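Moisture Movement in Edge-Glued Boards

Second-year project report, Materials and Workshop Practice
Submitted Thu 9 September

1. Background

Edge-glued boards are made by joining narrow strips of timber side by side. They are cheaper than single wide planks and are widely sold for shelves, worktops and trays. Like all timber, they take up water from damp air and give it off again in dry air. The width changes far more than the length. If the two faces take up water at different rates, the board cups.

The aim of the project was to measure how much finish on one face only affects cupping, compared with finish on both faces.

2. Materials

The boards were bought from Gallegos in one order and came from the same batch. Each was cut to a length of 300 mm. Ten boards were used. They were stored flat in the Wurkstead workshop for 7 days before any work was done, with spacers between them so that air could reach both faces.

The finish was Skamum clear oil, applied by cloth. Two coats were given to each treated face. The end grain was left bare on all boards.

3. Method

The boards were split equally into two sets. Set A was oiled on the top face only. Set B was oiled on both faces. After drying, all boards were placed on edge in a closed cabinet with trays of water in the base. Cupping was measured with a straight edge and feeler gauges at the middle of each board, and width was measured with callipers at the same point.

Boards with clearly visible seams were preferred, as the seam gives a fixed line from which to measure.

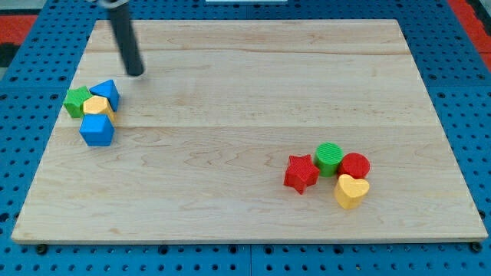
Figure 1. Pale wooden board with seams running across its width, with shape blocks on top.

4. Results

All boards in Set A cupped towards the oiled face. The bare face took up water faster and became wider than the oiled one. Boards in Set B grew in width but stayed close to flat. No glue line opened in either set.

One board in Set A cupped less than the others. Its strips had been laid with the growth rings facing in alternate directions, which may have cancelled part of the movement. The remaining boards in that set had no clear pattern.

5. Sources of error

The cabinet door was opened for each reading, and the humidity fell each time. Feeler gauges give stepped values, so small changes between readings were lost. The amount of oil on each face was not weighed. An earlier trial in May, using offcuts from Plunutness, was left out because the boards had not been stored before testing.

6. Further work

The test should be repeated with the end grain sealed, and with ring direction recorded for every strip before oiling. A drying stage should also be added, as the present results cover water uptake only.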